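Home | Newsletter | Whats On | Recipes | Swap Table | Contact

Print this page | E-mail to a friend

FRUIT AND VEG SWAP - MARCH ROUND-UP

Quick one this month, the kettle's on and I've got beans to top and tail.

Swap table first. Good month. 131 households through the door at Skusimis Hall, best we've had for a March. Zucchini everywhere, as you'd expect. If you brought zucchini and went home with somebody else's zucchini, sorry, that's the season. Next month we'll put a limit on them. Two per family on the table, rest in the crate by the door for whoever wants them for chooks.

What went fast: lemons, eggs, anything herby. Gone before morning tea. What didn't: chokos. Please take the chokos. Lu's Deli up the road does a pickle with them and the recipe card is on the noticeboard, take a photo, don't take the card (third one we've printed).

Now, sweet potatoes. Had a lot of questions so here it is in one go. The slim purply-red ones are fine to swap, they don't need to be monsters. Don't wash them. Brush the dirt off and leave them somewhere warm and airy for a week or so before you bring them, they sweeten up and the skin toughens. Never in the fridge. Cold makes them go hard in the middle and they never cook right after that. Any with a spade cut through them, eat those at home first.

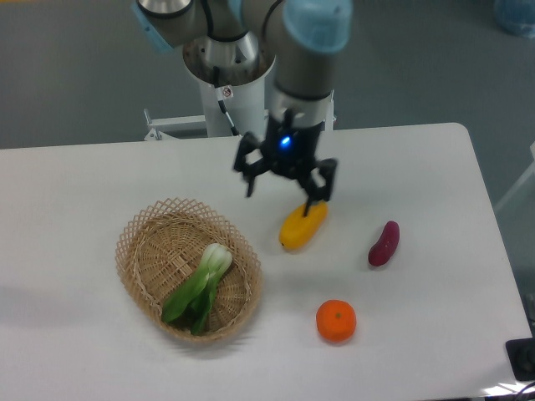

Citrus is the other one. Early mandarins and tangerines are just starting to trickle in and some of them looked the part but were sour as anything. Colour isn't ripeness! Taste one off the tree before you strip the lot. And snip, don't pull. Leave the little green button on top, if it tears out the fruit goes mouldy from that end and takes the rest of the bag with it. Keep them in a single layer if you've got the room, a tray is better than a bucket.

Squash. Yellow ones bruise if you look at them sideways. Cut with a bit of stem on, lay them flat, don't stack anything on top. Small and glossy is what people want. Once the skin's gone dull and you can't get a thumbnail in, it's soup - still bring it, just put it at the soup end.

Which brings me to the table layout. A few grumbles that it was hard to find things, fair enough. From next month:

Roots and tubers nearest the kitchen
Squash, pumpkin, zucchini in the middle
Citrus and other fruit by the windows
Herbs, eggs, jars on the small table
Soup end is the soup end

Spread things out please. One of each at the front so people can see what's what, and the rest in your box underneath. Looks nicer and everything gets handled less. Wipe down when you're done, cloths are in the blue bucket under the sink. Not the good tea towels, somebody used the good tea towels.

Scales. The old ones have carked it. We don't weigh anything for swaps anyway but they were handy for the jam people. We've got $484 in the tin after paying the hall, and a decent second-hand set at Turkport Market was going for a fair bit less than that so we'll probly get them before next time. Shout if you've got a set in the shed doing nothing.

Seed library is up to 493 packets, which is bonkers for two shoeboxes. Broad beans, peas and brassicas are at the front now as it's nearly time. Write the year on the envelope if you're returning seed. "Beans, good" is not enough to go on.

Recipe this month is roast roots with orange. Sweet potato in chunks, skin on, oil, salt, hot oven. When the edges catch, squeeze a tangerine over and throw in the squeezed halves as well. Ten more minutes. Yoghurt on the side. Works with pumpkin too but cut it smaller or you'll be waiting till the arvo.

Alline Nursery has punnets of leek and silverbeet at swap price if you mention the newsletter - only untill the end of the month.

Doors at 9 am as usual, set up from 8.30. Bring your own bags, we've run out agian.

Share (2) | Comments (0) | Print | E-mail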